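Who is the demonstration for?
Noeline Paewai 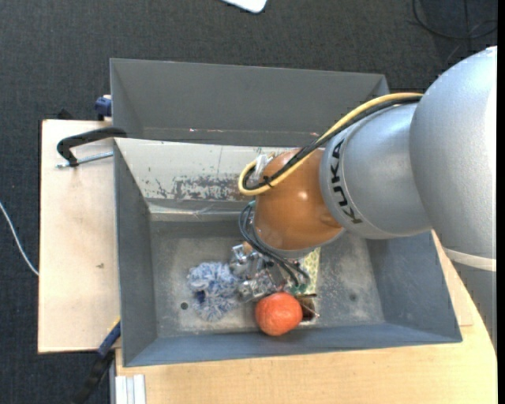 4 min read

I keep being told that teaching a robot is now as easy as showing it. Take the controls, clear a bin, do it again, and the arm picks up your knack. The people at Trireck said as much to me in April, and they wanted 600 demonstrations before they'd call the job learned.

Six hundred! I've trained new packers with two.

A KUKA arm over a gray bin, with a red-orange ball and a fluffy blue-and-white thing on the floor of it, is a fair picture of the work. A child would have it tidy before lunch. The person steering has no feel for the ball, only a view of it, and after an hour the steering gets sloppy. I did 149 runs at Dunstan and I wouldn't want anyone copying the last 100.

Those went into the set anyway — the bad grabs, the dithering, my habit of coming in too low. When I asked who checks them, I was told the model averages it out. Maybe. I'd like to see somebody throw half of mine away first and tell me what changed.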